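Sourdough, round two

So the starter is back. I killed the last one in February by leaving it on top of the radiator for 4 days (yes, I know), and I sulked about it until I found a bag of Jorkis rye flour behind the lentils and figured I might as well try again.

This one is much livelier! It lives in an old pickle jar, gets fed after breakfast, and by lunch it's pushing at the lid.
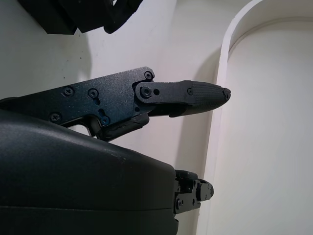 I've also stopped being so fussy about the water. I used to filter it, rest it, take its temperature, the whole routine. Now it comes straight from the tap and the bread tastes exactly the same to me. My first loaf was flat, the second was flat but tasty, and the third one I'd serve to guests.

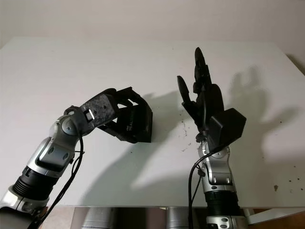
Shaping is still where I fall apart. The dough sticks to my wrists, I panic and throw flour everywhere, and then the seam won't close. What I really want is a work surface like that big white tabletop, with space to stretch the dough out properly. My counter gives me about 51 centimeters between the stove and the sink, and the toaster wants half of that.

Next up is a seeded loaf from the Memum recipe booklet. I already bought the sunflower seeds, so I'm committed.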